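Mar 10, 2022
By the Wevermont Talks desk

Print | E-mail

Notes for the Wevermont talk: buying a used dining table

Start w/ the Jumar story. Bought it online, seller said "solid, barely used." Drove 2 hours. Legs wobbled like a calf. Pause for laugh, move on.

Main point, say it early: look underneath first. Top gets all the love, bottom tells you how it was built. Screws or glue? Old repairs? Bring a flashlight. Sit at it too, in a real chair, knees under. People skip this adn regret it.

Grain. Follow one line to the end of the board and over the edge. Carries on down the end = probably solid. Stops dead = probably veneer. Veneer is fine!! Just don't pay solid prices. Don't sand it hard either.

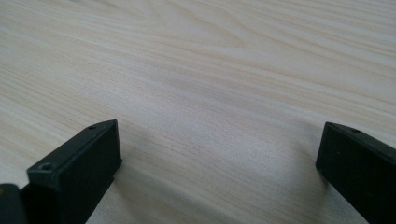
Finish next. Ask seller what's on it, most won't know. Oil is easy to touch up at home, varnish is more work. Rings and cup marks: talk them down, but not a dealbreaker. Smoke smell is a dealbreaker for me.

Money. Camargo shop wanted 1,653 for a six-seater. Walked out. Went back in April, got 20 percent off plus 4 chairs. Don't say this like a brag.

Moving it: measure the door, then the stairs, then the door agian. Take the legs off if they come off. Bag the bolts, tape bag to the underside. Kurnent van rental is cheap midweek, mention only if someone asks.

Questions. If no one starts, ask who has a table they hate.

Last updated: after the run-through, cut the bit on chairs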